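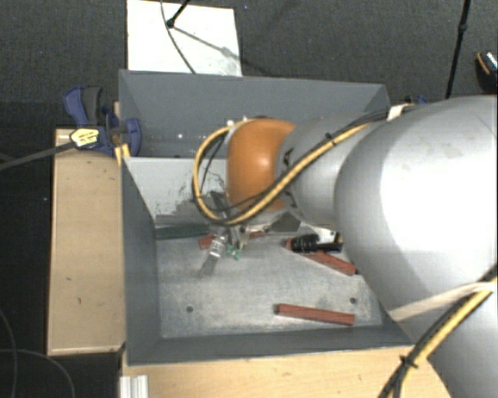 # Chapter 8: Teaching by Demonstration

A program written line by line works well when parts arrive in the same place every time. It works poorly when they arrive in a heap. Picking mixed parts out of a bin and moving them to another compartment is a common case. The person setting up the job can do it easily but has trouble writing down how. In this chapter the person does the task through the robot, and the robot's motion is recorded.

There are two usual ways to do this. In *hand guiding*, the operator takes hold of the arm and moves it while the motors carry its weight. In *remote control*, also called teleoperation, the operator stands back and drives the arm with a second device - a joystick, a handheld controller, or a smaller copy of the arm. Hand guiding takes less equipment. Remote control keeps the operator's hands out of the camera views, which matters if the recordings will be used to train a model that works from images.

One complete run of a task, from start pose to end pose, is called a **demonstration**. Each one stores joint positions, gripper commands, and camera images on a shared clock. A set of demonstrations of the same task is a **demonstration set**.

The bin-sorting set used in the exercises was recorded in Plumurstead by Yi-an Na and Gavin Hepburn. It has 2,236 demonstrations made by 14 operators. We call it the Plumurstead set from here on.

## 8.1 Before You Record

Fix the bin to the table. If it slides during a session, the positions in the early demonstrations will no longer agree with the later ones. Clamps at the corners are enough for light work.

Check the cables next. A cable bundle that runs along the outside of the arm needs enough slack for the wrist to turn, but a loose loop can block a camera's view of the gripper. Move each joint slowly through the range you expect to use and watch the bundle as it goes.

Then decide what counts as the start and the end of the task, and write it down where every operator can read it. Hepburn's rule was to discard the first 3 runs from any new operator - they were treated as practice and never added to the set.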